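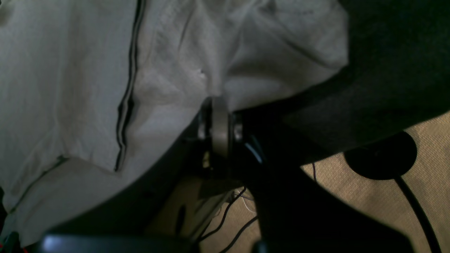
Where Old Household Cloth Goes in Jadow
Project report, Consumer Studies

1. Background

Jadow is a town of 2688 households. It has one thrift store, Plotwood, and one drop-off point for cloth, run by the recycling firm Biwott. Both take sheets, towels, curtains and clothes. The town website says only that cloth should be kept out of the paper and plastic bins. It doesn't say what to do with a torn sheet.

Our question was what people do with household cloth when they no longer want it, and whether they know which items each place will accept.

2. Method

We handed out a one-page questionnaire at the library and outside the Hiltine supermarket. We got 60 completed forms. We also spent four Saturday mornings in July at the Plotwood sorting table, where we wrote down what came in and which pile it went to. Plotwood let us use their scale. We did not weigh shoes, bags or pillows.

The questionnaire asked about the last item the person had gotten rid of, and not about what they usually do. Our teacher suggested this after the first draft, where nearly everybody in the test group said they "usually donate."
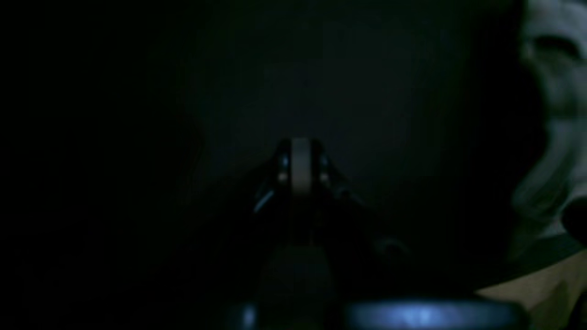 Figure 1. Gripper with a narrow pale gray plate between its two fingers.

3. Results

The four mornings brought in 1502 pounds of cloth. Bedding was the largest group by weight, followed by adult clothing and towels. Curtains were few but heavy, and most still had their hooks in them, which have to be taken out by hand before the cloth can be sold or passed on.

On the questionnaires, the most common answer was that the last item had gone in the trash. The main reason given was that it had a stain or a hole. Several people wrote in the margin that they thought it was rude to give away something damaged. Biwott takes damaged cloth as long as it is clean and dry, but few people knew this.
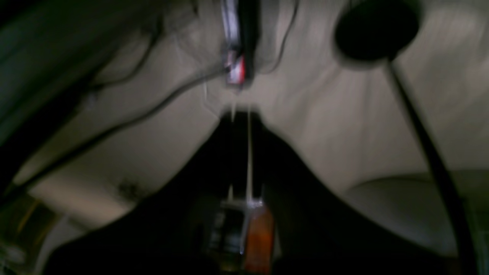 Color played a bigger part in sorting than we had planned for. Biwott pays a little more for white cotton because it can be cut into wiping cloths, and dark cloth goes into a separate bale. The trouble is everything in the middle. A plain beige surface like the one in the photo would go in the mixed light pile, but in poor light it is easy to put that kind of cloth in with the whites. We had to redo part of one morning's sort for this reason, and after that we moved the table closer to the window.

Fiber content was harder. Labels had often been cut out or washed blank. In those cases we went by feel, and we probably put some polyester blends in with the cotton.

4. Discussion

The drop-off point is open on weekdays until five, and the thrift store only takes cloth on Saturdays. People who work full time have one morning a week. We think a notice on the bins saying that worn cloth is accepted would help more than longer hours, but we have not tested this.

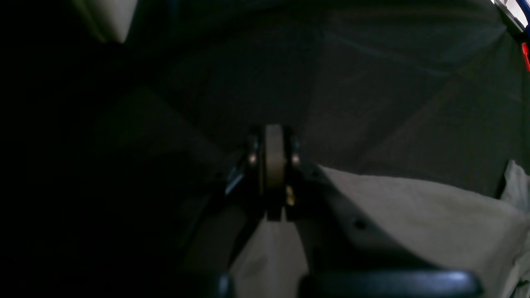

Nataša Jurić read our draft and disagreed with us on the notice. She said people don't read what is printed on a bin once they are standing in front of it, and that the information should go out with the water bill. She also asked why we left out pillows, as they are what most people get stuck with. We left them out because neither place accepts them, but a follow-up project could look at where they go.

5. Limits

The sample was small and came from two spots in the center of town, so people who live farther out are hardly represented. July is also when many families clear out closets before moving, and the weights may be higher than in other months. The questionnaire is attached as Appendix A and the weight sheets as Appendix B.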